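Unit notes, week 2: Can it do the dishes yet?
Monday, March 9, 2020

Housekeeping first. The prac sheets are on the unit page under Birnura, which the faculty now insists is the name of our learning system. If you can't log in, neither can I, so email the help desk and copy me in for company. Readings are the Stilley chapter (skip the maths on the second pass) and whatever you can stomach of the Flimosex brochure.

Where we got to last week

We agreed that "can a robot do housework" is a bad question, then spent two hours on it anyway. The dishwasher in your kitchen does housework. It has done so for decades, without eyes, by demanding that a human bring it every plate and face them all the same way. The part that's still unsolved is the bit your flatmate also finds unsolved: getting the cup from the bench to the rack.

Shop floors got around this by cheating, and I mean that as praise. If the part always arrives in the same spot at the same angle, the arm needs very little in the way of brains. Somebody builds a jig, somebody bolts down a fence, and the thing goes all night. Move the jig 12 millimetres and you have an expensive way of punching air.

Your kitchen has no jig. It has a tea towel where the tea towel wasn't yesterday.

What makes a cup hard

A cup is about the friendliest object in the house. Even so, work through what the machine has to settle before it moves. Which way is the opening facing? Is there room for a finger on the far side of the rim? Will closing on a thin wall squash it? If there's a second cup nearby, does the wrist hit that one on the way down? You did all this at breakfast while reading your phone.

A camera at the wrist helps, because it looks where the hand is going. It also means the view changes with every move of the arm, and once you're close in, the hand and the thing you're after take up most of it. Plastic cups in pastel colours on a plain brown surface, with blue tape marking out the cells, are a good deal kinder than a sink on a Sunday night.

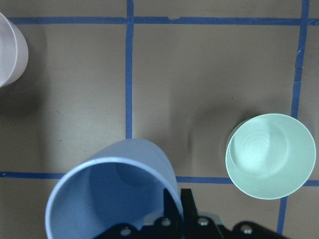

Vilgot Björklund: I'd push back on the gloom, though. You keep marking the robot against a person who's had twenty years of practice with cups. Mark it against what we had when I started and it's a different conversation. And a slow machine that clears the table while I'm asleep is fine by me. Who's timing it?

Fair, and I've left that in the notes because somebody raises it every year and he puts it better. My answer is that speed matters less than the mopping up. Suppose an arm gets the cup right 80 times in a hundred, which would make a cheerful graph. In a house, the other twenty are on the lino, and you are out of bed. A chore is only off your list when you've stopped listening for the crash.

How to read a demo

Keep this handy for the Flimosex video and for anything your uncle forwards you.

Check the playback speed. It's often printed in a corner in very modest type.

Ask who put the objects out, and who puts them back.

Look for the cut. One unbroken take of a clumsy job tells you more than a montage of tidy ones.

Ask how many tries. "Trained on 1,000 grasps" says how hard it studied. It doesn't give you the exam mark.

Find out whether a person was steering. Remote driving is a respectable technique -- I'd just like it mentioned before the applause.

For the prac

Pairs, please. Pick one chore you did this week and write it out as instructions for something very literal. Rainer is the bench arm you'll be writing for, and he'll do precisely what you say, including the part you didn't mean. Start with one cup, upright, nothing next to it. Tipped cups come later, once you've stopped being rude to him.

One page, due at the start of the next class. Drawings are welcome -- bad ones too. "Then pick it up" will be returned unmarked.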